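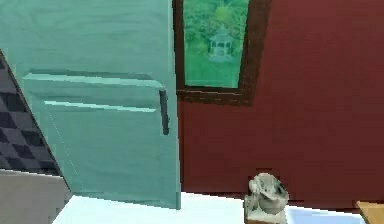

Tovero Coro Undershelf Light Bar

I'm Sowmya Iyer and I run the little kitchen shop at Hostaton. I put the first Coro up in my own kitchen last June, over the spot where I chop onions, and I've been a bit of a bore about it ever since. My kitchen has one ceiling light and it sits right behind my head, so for years I cooked in my own shadow!

The Coro is a slim light bar that goes under a wall cupboard or a shelf. It's 40 cm long (a shade under 16 inches) and 20 mm thick, so it tucks up behind most cupboard lips. The color is a warm white, 3,000 K if you care about that sort of thing — close to an old-fashioned bulb, and tomatoes still look like tomatoes under it.

There are two ways to put it up. The box has a pair of screw clips, plus sticky pads for renters. I used the pads the first time and they held fine on painted wood, but wipe the grease off first and give them overnight before you hang the bar. On rough or unpainted wood, go with the screws.

You turn it on with a touch spot at the left end. Tap for on and off, hold to dim. It remembers the last setting, so if you like it low at 6 a.m. (me too) it'll come back on low. My one gripe is that the touch spot is a little too keen, and I've switched mine off with a dish towel more than once.

The cord comes out of the right end and runs about six feet to a regular plug. If your outlet is on the other side you can flip the whole bar around, but then the touch spot ends up on the right. Two bars can be joined with the Duan link cable, sold separately. Please don't chain more than two — the plug isn't made for it.

What's in the box
Light bar
Plug and cord
Two screw clips with screws
Four sticky pads

Price: $89
Finish: white or soft gray
Cleaning: unplug, then a damp cloth, no sprays

Gray is running low and the next delivery is a few weeks off, so send me a note through the contact page if you'd like one held. Returns are fine as long as the pads haven't been peeled.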